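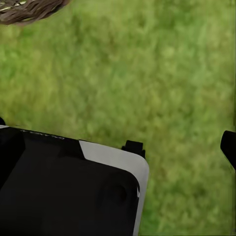

wrist cam, backyard scene, gripper apparently open over grass

Home | Diary | Older | Newer | Links | About

March 25, 2022

Fast one tonight, eyes hurt. Basket task again. Sim only thank god.

So the fault. Arm goes down for the basket, controller says grasp OK, next step starts, lift, carry, place, all green in the log. Except the gripper never had the basket. Fingers closed on nothing. It carried nothing across the lawn and set nothing down very gently. Then logged a success!! 33 of those in last night's batch, out of 397. I only found them since I was going thru the replays for a different reason (the Pirness export, still broken, don't ask).

Cause, I think: the Leitner build from Tuesday changed how contact gets reported. Used to be both fingers need force on them before it counts. Now one is enough. And the finger pads touch the GRASS on the way down. Grass pushes back, flag goes true, arm is happy. Stupid. Two hours to find that. Also the grass collision height is set higher than the grass you see, so on screen the finger looks like it's hovering in clear air. Cluvutow had the same thing with the patio scene and I forgot, wrote it down somewhere, never looked at it.

Tried: raising the force threshold. Helped some, then it started dropping real grasps. Put it back. Tried turning off contact on the lawn altogether, basket fell through the world. Eggs too. Put that back as well.

What sort of works is checking the distance between the fingers after closing. If they're shut all the way there's no rim between them, so fail it. Ran 20 by hand with the check on. 2 false greens left, both where it comes in low from the side and one finger hooks the rim without the other.

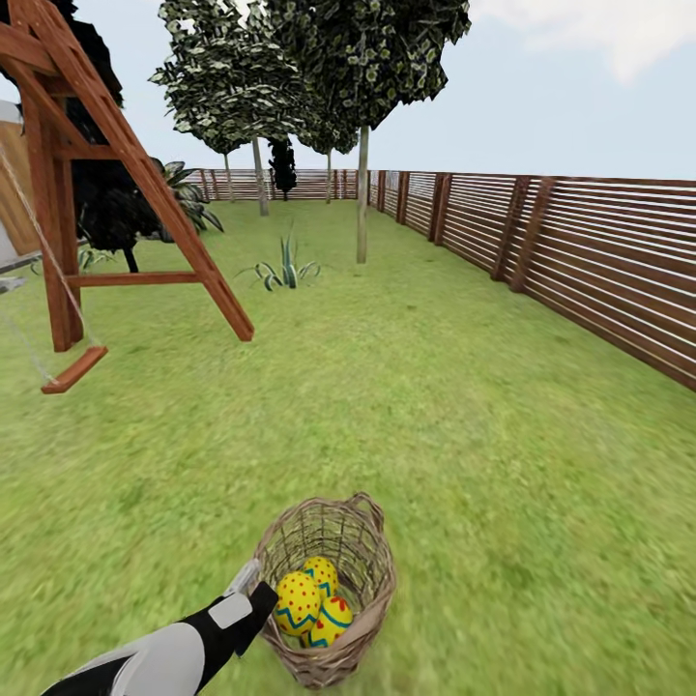
Hannelore Wyss wrote back that the false greens bother her less than the fact that the arm kept moving after them. A real one doing that swings a closed fist around with full confidence, and she wants a stop on any mismatch, no retry, before anything from this branch goes near the Harnico arm. She also asked who signed off on the one finger rule.

Fair. Don't know. Might of been me, I approved a lot of stuff that day without reading to the end.

Put the stop in. It trips way too often, every slight slip and the arm freezes with the basket half up. Leaving it like that for now, I'd rather have it freeze. Old batch is marked bad, all of it, not just the 33. Rerun going overnight with the check and the stop both on.

To do: grass height. side approach. answer H. about the sign off. write up the contact thing somewhere I will acutally look. eat something

Contact | Copyright 2022, all entries | Back to top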